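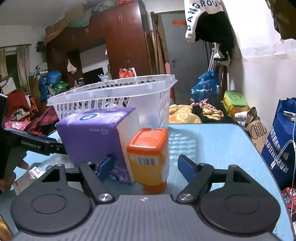
What do you all use to keep tissue packs and small lidded tubs from sliding around on a table?
A plastic basket, low enough to reach into, with the tall stuff at the back.

Clondamo Home Board - Sorting & Storage

voretard437
Reply to above. Basket is fine but tissues go in last or they get squashed. Learned that one moving in June.

palik_530
Disagree. Tissues stay OUT. You grab them all day, why dig for them

voretard437
Bc then the table is never clear?? Thats the whole point of the basket

bozkurt2
We keep one purple pack next to the basket, rest inside. Little orange lid tubs inside too - label side out so I can read it. Works ok

palik_530
Labels out, sure. But see-through-ish basket or solid? Mine is solid and I forget what I own

bozkurt2
The cloudy white kind. You can sort of tell whats in there. Dont stack two tho, bottom one bows

voretard437
Fine, one pack out. ONE. Still putting the tubs in first

palik_530
ok deal. getting a cloudy one this weekend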